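Window Job

The screen in the window at Skinola went dark at ten past four, and the shop rang me before I'd noticed. I was across the road eating a roll.

"It's gone black," the manager said. "There's a sale on it. There's supposed to be a sale on it."

Crossed over. Roll in pocket. Big screen, taller than me, and in it my own face and a bus going by behind.

Two screens, we'd put in. The other one was fine – a girl laughing at a handbag, over and over. The dead one was on the corner, the one people saw coming up from the station. 1,120 pounds a month, that corner. The manager told me the figure twice.

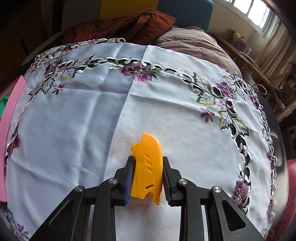

Author: Zostbridge Nightbus

I got the panel off. Checked the plug first, because last August in Bitard I hadn't, and it was the plug, and they still talk about it. Wasn't the plug.

Phoned the office. Hold music. The office makes the hold music itself, it's part of the Hailu package, sound and vision for your whole high street. Forty seconds of piano and then a voice saying we light up the places you love. I sat on the floor among the mannequins' feet and listened to it round and round.

"Have you tried the player?" said the office.

"Which one's the player?"

"The little box."
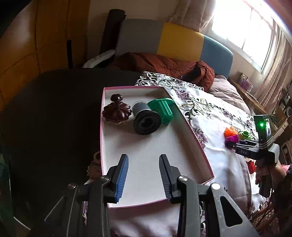
There were four little boxes. I turned off the warmest. The laughing girl stopped laughing.

"Now they're both gone," said the manager, right over my head.

"Yep. That's expected."

Turned it back on. Waited. You get a white bar that creeps along and it never goes at one speed, it sprints and then it thinks. Outside a boy had stopped with his nan. He put his hand on the glass, flat. Nan looked at her watch.

Then the corner screen came up. No sale though. Just a number, white on black, 494, huge, floor to ceiling. I'd never seen it before. Not in the manual, not anywhere.

"What's that?" said the manager.

"That's – it's loading."

But people were stopping. A woman took her earphones out. Two lads crossed over to look. Somebody asked there mate what was happening on the 494th. By half past there was a proper crowd, and three of them had come inside, and one was buying a scarf.

The office came back on. "We can see the fault from here now. Shall we clear it?"

I looked at the manager. The manager was lookng at the till.

"Give it till six," I said, and got my roll out.

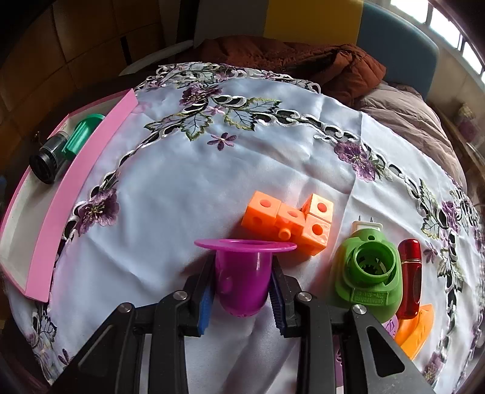
Magenta top-hat cup, orange cubes behind.

Shares 2 | Comments 3

pixelpusher: Hold music bit is too real. I did window screens for a year and it was always the player.

marrowfat: So what was 494??

teatimeagain: liked the nan. More of the nan please

Contact | Copyright Zostbridge Nightbus | Back to top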